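Session 3 – Clearing and wiping a shared table

Notes for the housekeeping module at Lendcombe. Bring these with you, along with the cloth you were given in March.

## Before you start

A shared table is one that several people use in a day for different work. Things get left on it. Your job is to get the top clean without losing or damaging any of them.

Look over the table first and sort what is there by eye:

- **Rubbish** – wrappers, used tissues, empty packets. Check inside bags before you bin them.
- **Soft things** – cloth bags, scarves, jumpers. Fold loosely and put on a chair.
- **Cables and plugs** – leave connected unless the user tells you otherwise.
- **Liquids** – cups, bottles, sprays. Move these first, well away from anything electrical.

If someone is still sitting there, ask. Do the free part of the table and come back later for the rest.

## Wiping

1. Spray the cloth, never the table, when there are electrics on it. One or two squirts is enough.
2. Start at the far edge and work towards yourself.
3. On a round table, follow the rim last, in one pass.
4. Dry with a second cloth. Dark tops show streaks.

Spray bottles hold 700 ml when full. Top them up from the Destora container in cupboard 4 and check that the label is still readable. 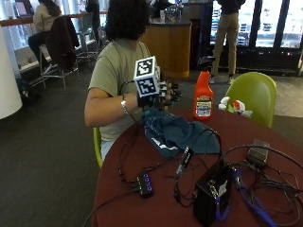

Coiled cables need a bit more patience. Lift the whole bundle with one hand, wipe underneath, and put it back the same way round. Do not pull on a single lead to straighten it – the other end may be plugged into something small and light.

Moulded chairs get the same cloth, seat first and then the back.

## For next time

Read page 11 of the handbook (stains on coloured tops).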